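How Did Painters Make Blue? The Amazing Story of Color Before Paint Tubes
Art for Curious Kids
By Reece Tunstall
Updated 04/02/2024

Imagine you want to paint the sky. You grab a tube of blue, squeeze, and off you go. Easy!

Now imagine it's 500 years ago. There is no tube. There is no art store on the corner, either. If you want blue, somebody has to find a blue rock, smash it up and turn it into paint, and that somebody might be you!

What is paint, anyway?

Every paint has two main parts. The first is the pigment, a colored powder. The second is the binder, the sticky stuff that holds the powder together and glues it to the wall, wood or canvas. Mix pigment with egg yolk and you get tempera. Mix it with oil pressed from flax seeds or walnuts and you get oil paint. Mix it with gum from an acacia tree and you have watercolor!

So the same red powder can make three very different paints. How great is that?

Brown, yellow and red: colors from the dirt

The oldest colors of all come from the ground. They're called ochres, and they're made of clay or earth with iron in it (iron also gives rust its orange color). People painted horses, bison and their own handprints on cave walls with ochre, many thousands of years before anyone wrote a book.

Black was easy too. Burn some wood, grind up the charcoal, and you're ready to draw.
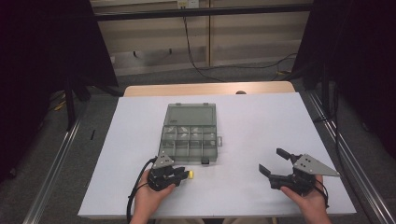
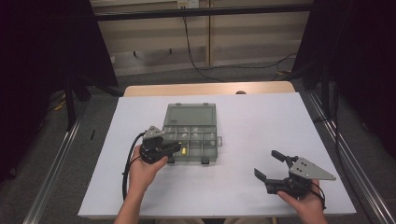
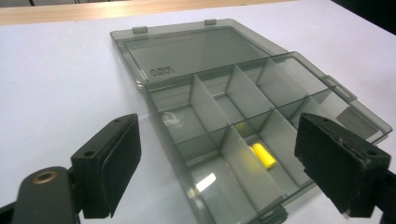

Blue: the color that crossed mountains

Blue was the tricky one. The very best blue came from a stone called lapis lazuli, which was dug out of mountains in what is now Afghanistan. Traders carried it all the way to Europe, over land and across the sea. The color was named ultramarine, from Latin words meaning "beyond the sea."

You couldn't just crush the stone, though. If you did, you'd get a dull grayish powder, because lapis has other minerals mixed in. Painters' helpers stirred the powder into a dough made of wax, resin and oil, then squeezed and kneaded it in a weak lye bath. The blue bits slipped out and sank to the bottom, and the gray bits stayed stuck in the dough. What a job!

All that work made ultramarine super expensive. Sometimes the person paying for a painting wrote into the contract how good the blue had to be. Painters often saved it for the most important person in the picture, so next time you visit a museum, look for who gets the bright blue robe.

Red: the color that was a bug

One of the brightest reds in history comes from a tiny insect called the cochineal. It lives on prickly pear cactus in Mexico and South America. Dry the insects, crush them, and out comes a deep, gorgeous crimson. Weavers in the Americas used it long before Europeans ever saw it, and then everyone wanted some!

And then came the tube

For a long time, painters kept extra oil paint in little pouches made from pig bladders. They poked a hole, squeezed out some paint and plugged the hole with a tack. Sometimes the pouches burst. Yuck!

In 1841 an inventor came up with the squeezable metal tube. Suddenly artists could pack up their colors and paint outdoors in fields, on beaches and next to rivers.

Try it yourself: egg paint

You need one egg, some colored chalk, a little water and a grown-up. Crush the chalk into powder in a plastic bag. Ask your grown-up to help you separate the yolk, then stir it with a teaspoon of water. Mix a bit of yolk into your chalk powder until it looks like cream. Paint on thick paper, and wash your hands when you're done. No tasting!

Words to know

Pigment: colored powder used to make paint
Binder: the sticky part of paint
Ochre: earth colored by iron
Tempera: paint made with egg yolk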